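From: Po-yen Kao
Date: Mar 28, 2024
Subject: Re: [school-history] Jubilee book, chapter on the first teachers

Éabha Kinsella wrote:
> The printer needs to know if we want 468 pages or can cut it.
> Also, who has the staff lists from the Gilchrist years? Tomás
> says he gave them back in February.

Dear Éabha, dear all,

I have the staff lists. Tomás gave them to me together with the two registers, and I forgot to write this to the list, sorry.

I would prefer not to cut the chapter. The names of the first teachers are not printed in any other place, and former students ask me for them often. If we must save pages, maybe the speeches can be shorter – Eustaquio has already agreed to this for his own.

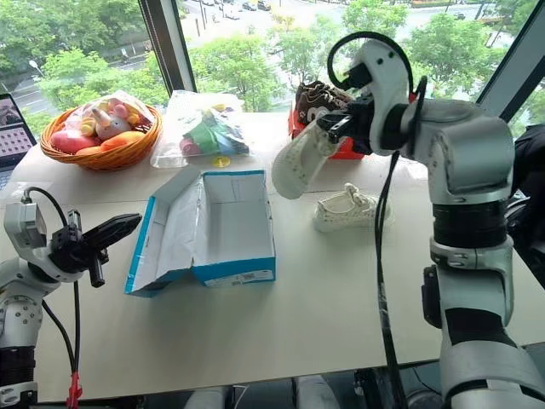

For the number of copies, I think 1000 is enough. With 2000 we will have boxes in the library for many years. Please keep 100 for schools in the district.

I can send the corrected lists to Embla on Monday.

Best regards,
Po-yen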